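Notebook, Skallbridge workshop, back storage
Jan 8, 2018

Water corner, continued from the last page

Started again on the rack after lunch. The order from Dandano came in before I got here and the driver had put the jugs down in the corridor, so the first job was getting them through to storage. Used the flat cart. The front wheel still sticks on the threshold strip and you have to back it over. Dennis Odera held the door.

Wiped each jug with a damp cloth and dried it before it went anywhere near a shelf. The necks get dusty in the truck. Caps and seals checked by hand while wiping. One seal had a tear in the pull tab but the cap under it was tight, so I kept it and wrote "use first" on a piece of tape on the bottom. Erzsébet Deák asked that we stop putting tape on the sides, it leaves glue and Dandano complains when the jugs go back.

Rack

The metal rack is against the back wall, where we moved it before the break. It was rocking a little. Checked it with the short level: front to back was fine, side to side was off toward the door end. Put a shim under that foot, one of the hard plastic ones from the Flavden box, and it stopped. Pushed on it with both hands at top shelf height and it didn't shift. I'd still like it fixed to the wall. Dennis has anchors but wasn't sure what is behind the paint there, and I don't want holes made until somebody has looked.

Loading order, so that it is written down someplace:

Bottom shelf first, always. Then the shelf above it. The top goes last and comes off first. Lift to the top with a second person or don't do it. I did one alone and it was a bad idea — got it up there, but my wrist came down on the shelf lip. Not hurt, just annoyed.

Jugs lie better if the neck ends face out. They are easier to grab and you can read the cap date without pulling the jug forward. The last lot had been put in any which way and Erzsébet had to move most of it to find the older ones.

Leave the one you are going to use next on the floor, upright, to the right of the rack. This is the old habit and I have nothing against it, but it ends up in front of the white door every time. Same today. The door has to be able to open. I have asked for a mark on the floor, a square of tape big enough for one jug, between the rack and the door frame. Measured for it: there is room, but only if the rack stays tight to the dispenser side. Haven't taped it yet, the good floor tape is in the other building.

Dispenser

Sarantis was supposed to come and clean it in March last year and I can't find any record that they did. Their sticker is not on the back panel. Called, left a message with our account number (262, it's also on the inside cover of this book).

Meanwhile did what we can do ourselves:

Unplugged it. Took off the jug and set it aside with a clean cap on. Drained the cold side into the bucket, then the hot side after it had cooled off. Some white scale came out with the last of the hot water, small flakes, nothing alarming. Pulled the drip tray and washed it in the sink with dish soap. There was a brown line along the back edge that took the stiff brush. Ran the vinegar mix through both taps, let it stand, flushed with plain water until there was no smell. Dennis tasted it and said fine. I thought there was still a bit of vinegar on the hot side so I flushed once more.

Put the jug back, plugged in, cold light came on right away. Hot took its time. Put a note on it saying not to use the hot tap for the afternoon.

The left tap drips if you let go of it slowly. It has done this since fall. If you let it snap back it closes. Needs a washer or a new tap, I'll mention it when Sarantis calls back.

Floor and bin

Swept from the door toward the rack and then under it, which hadn't been done in a while. Found a cap, a pencil, and the missing key tag for the cabinet (the tag only, no key). Mopped after. The gray floor shows every drip when it dries, so I went over the patch by the dispenser twice.

The black bin stays below the dispenser on the left side. It is for caps, seals and paper cups only. There was a greasy rag and half a sandwich in it when I emptied it. Please use the kitchen for food.

I left the poster where it is. One corner was lifting and I pressed it back down, but the putty is old and it will come up again.

Costs

The Dandano invoice says 1,896 for the year so far including deposits. Erzsébet thinks the deposits on the last two returns were never credited. She has the slips and will go through them. Until she has done that, don't sign for any returns unless the driver writes the number taken back on our copy as well as his.

We also talked about a smaller order more often, instead of a big one that sits. I would be for it. The rack is all right as it's loaded now, but with the full order there are always jugs left standing in the corridor and people trip on them. Dennis says the delivery fee would eat the difference. Nobody had the numbers at hand. Leaving it open.

Rack at the back with the spare jug standing on the floor by the door:
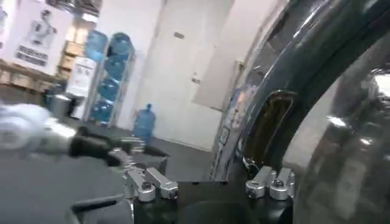 Still to do

Floor tape for the spare jug. Dennis is bringing it over from the other building.

Ask the building office what the back wall is made of.

Sarantis: cleaning date, left tap, new sticker with the date on it. Try again if they haven't called in 3 days.

Buy 2 more shims. The Flavden box is down to broken ones, and the rack will want checking again after the weight has been on it for a while.

Erzsébet: deposit slips.

Oil the front wheel on the flat cart, or swap it for the one off the old cart behind the compressor. Same size, I think — check the bolt first.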